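Durnwood Break Room Assistant: nine weeks with a robot on the coffee run

Rating: 3 out of 5
Reviewed 15 Apr 2026

Our office got the Durnwood because someone in management had worked out how long the rest of us spent standing by the kettle. I never saw the sum. I saw the result, which arrived on a pallet with two arms and a laminated card telling us to be patient with it while it settled in. No new starter here has ever been given a card like that.

I've been asked to write up the trial for other small offices thinking of doing the same. We are 18 people on one floor, mostly claims handling, and we drink a frightening amount of coffee. Before the Durnwood we had a rota. The rota said whose turn it was and everybody ignored it, so the same two people made every round and were quietly furious. If you want to know what automation has changed here, start with them. One is delighted. The other has told me she feels a bit spare at half past ten.

You get the robot, a year of support and access to Matubbar, the planning software where you set up your table, your machine and your cups and run the whole job on screen before anything moves in real life. I expected to skip this bit. I ended up spending more time in it than with the robot. You lay out a plain room, put the coffee machine where yours stands, drop the cups in and see whether the arms can get to them. Moving a cup a hand's width to the right on screen costs nothing. Moving it in the kitchen, we learned, costs a cup. 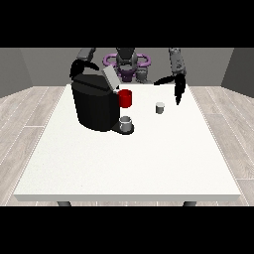
Flaltex wondered in the comments whether any of this was quicker than pressing the button yourself, adding that their own place had trialled something similar and people simply went back to making their own when it got busy.

No, it isn't quicker. A single coffee takes longer than I would, and I am not a fast mover before lunch. The gain is that you carry on working while it happens. Whether that is a gain for you or for your employer is a question our staff meeting went into at some length, and I'd suggest having that meeting before the pallet turns up. We had ours after.

What we found is that the coffee run had been doing several jobs. It was how you got away from a bad phone call. It was how the new people found out who everyone was and which manager to avoid on a deadline. With the drinks taken care of, those little trips dried up in the first fortnight, and the office went oddly quiet. Then people began drifting over to watch the robot, which brought the chatting back and cancelled out most of the saved time. Management has not drawn attention to this.

Somebody also has to look after it. In the brochure this is "light supervision". In our office it's me. I refill the beans, put the cups back where the software believes they are, and get called over when it stops with an arm in the air. None of that was in my job description in January. It is now, after a polite conversation, and there's a small allowance attached. If you are the person in your office who knows how to unjam the printer, have the same conversation early.

Setting up took us most of a week. The manual is decent on the arms and vague on everything else. Support was good when I got through, though I was once number 9 in a queue and listened to the same piano tune until I could have played it. Matubbar itself is clear enough for a non-technical person, apart from its habit of saving each layout under a number. I'm on layout 1198, and I couldn't tell you what is wrong with the ones before it.

We did look at the Adov, which is cheaper and only does the pouring. It would suit an office that wants help without rearranging the kitchen. It has no planning software to speak of, though, and after this trial I wouldn't want to be without that.

Good points: the try-it-on-screen approach, the support staff, no more rota.

Bad points: slow, needs a minder, fussy about where cups go. Tea is "planned for a later update", and in a British office that is a brave thing to put in writing.

We are keeping ours for the rest of the year. The rota is still on the fridge, in case.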